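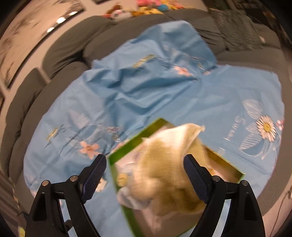 Caja organizadora Perine, verde lima

Si tienes un cajón donde los gorros, las bufandas y los calcetines gordos viven revueltos, esta caja te va a gustar. La Perine es baja y abierta, con el borde verde lima bien vivo y el interior claro, así que ves de un vistazo lo que guardas y la encuentras enseguida al fondo del armario (en casa la usamos para el punto y ya no revolvemos nada).

Nos encanta para prendas blandas: un jersey fino doblado en tres, una mantita de bebé, ese cuello de lana que en agosto no sabes dónde meter. Si la prenda asoma un poco por arriba no pasa nada, ¡no lleva tapa y se trata de eso! Llénala encima de la cama o del sofá, con una tela extendida debajo si te preocupan las pelusas, y luego la llevas ya cargada a su sitio.

Detalles
Referencia: 623
Largo: 39 cm
Alto: 13 cm
Color: verde, borde verde lima
Se vende en juegos de 2

Cuidados
Paño húmedo y jabón suave. Déjala secar del todo antes de volver a meter lana.

Opiniones
"Compré un juego para la ropa de punto de mi hija y he vuelto a por otro. El color alegra el armario una barbaridad." Llinos Dafis
"Muy cómoda para el cajón de abajo. Ojalá la hicieran también más honda." Mahmoud El Fassi

Los pedidos que entran antes del mediodía salen esa misma tarde.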